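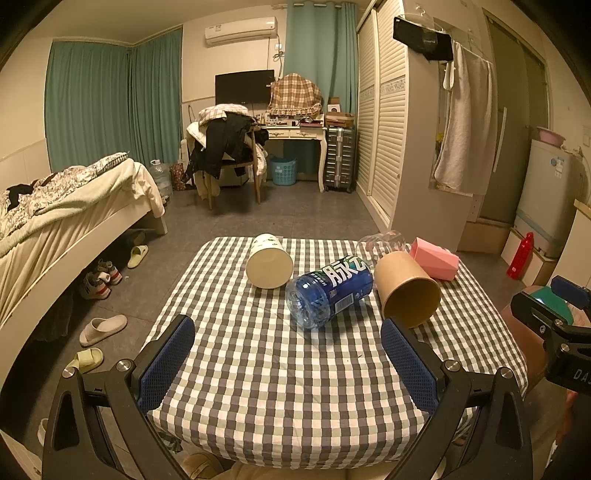 News > Press Releases > Home and Living

Last updated: June

Trilberg to collect used cups and drink bottles from rented rooms in Kornthorpe

KORNTHORPE – Household services company Trilberg will begin a doorstep collection for used paper cups, plastic cups and drink bottles in June. The service will cover 4,000 rented rooms and small apartments in Kornthorpe and the neighboring district of Dindell.

The collection is meant for people who eat, drink and study in the same room they sleep in. In a bedroom with one small table, a few tipped-over cups and a bottle can take up much of the surface, and the nearest recycling point is often several streets away.

Each household that signs up will receive a folding bag with two pockets, one for cups and one for bottles. Bags can be left outside the door by 7 a.m. on Tuesday. Trilberg crews will empty them and leave them in the same place.

Residents are asked to pour out any leftover drink before filling the bag. Labels can stay on bottles. Paper cups may be stacked, and plastic cups go in the same pocket. Small boxes and other packaging are not part of the service at this stage and should go out with regular household recycling.

Trilberg tested the collection last winter in 51 rooms at Tapsell Court, a rental building in Dindell. Tenants there asked for a bag narrow enough to hang beside a bed or from the back of a chair, and the final design was changed to suit – the first version stood on the floor and was too wide for most of the rooms.

The service costs $3 a month, billed with the rent where the landlord takes part. The first 100 households to register will also receive a washable cloth for a small table. Tenants whose landlords have not joined can sign up on their own at the Trilberg office in Kornthorpe.

Registration is open now. Collections in Dindell will start one week after those in Kornthorpe.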